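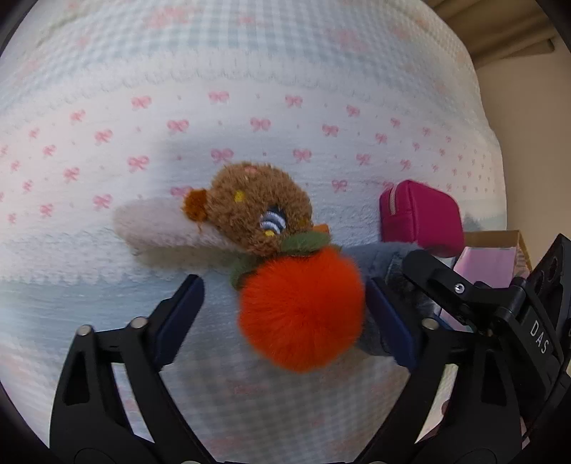
Blog > Odds and Ends > Guest Writers Wanted

So I need some help around here! I've kept Tusen going for 249 posts now, mostly on coffee and stubbornness, and I'd love other voices in the mix before October, when I'm off to Pruvmont to see my sister.

I want 6 guest posts. Tell me about your worst road trip, a grudge against a neighbor's rooster, the soup your aunt ruined (mine did it twice). Keep it under 1,210 words, please, I read slowly. I can't pay, but I'll mail you a jar of my plum jam and link to your own blog.

Send a few lines about your idea through the contact page by May 4, 2025. No finished drafts yet!

Hanan Hakim

Comments

hutard_fan: Does the rooster have to be a neighbor's? Mine's my own.

Hanan: Yours is fine!

Peg: Sending you one about the ferry.

We use cookies to remember your settings. OK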